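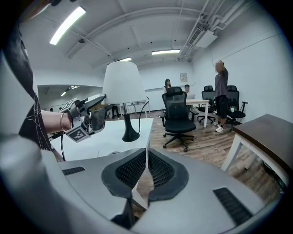
Two hand-held grippers, one with black-and-white marker blocks.

Gap between richer and poorer pupils widens again in Vergara
Jun 30, 2019

School results out this week show children from low-income homes in Vergara falling further behind at age 16, after two years when the gap had been closing.

The figures cover 2772 students at nine schools. Those who get free lunch were 156 points behind the rest on the combined score. Last year it was 131. Math is worst, reading a bit better, science hardly moved.

Biggest drop at Pradness High, on the east side, where the after-school study room shut in February. The district says it is too early to link the two. Parents at the school disagree — a petition to reopen the room had around 900 names by last night.

Money is part of it. A survey sent home with report cards asked what families spend on tutoring, test prep and summer classes. Better-off households put it at 3000 dollars a year. Most of the low-income families who replied said nothing at all, and a good number had no quiet place at home for homework either.

Jarden Middle went the other way. Its gap shrank for the third year running. The school mixes ability groups in every grade and dropped its separate honors track in 2016, a move that was not popular at the time. Teachers there also credit smaller classes, wich the other schools don't have.

The district will look at grouping in all nine schools over the summer. Netel, the firm that put the results together, is due to send a fuller breakdown by neighborhood and parents' job type. No date for that yet.

School board meets next month, 7 p.m., Pradness High cafeteria. Open to the public.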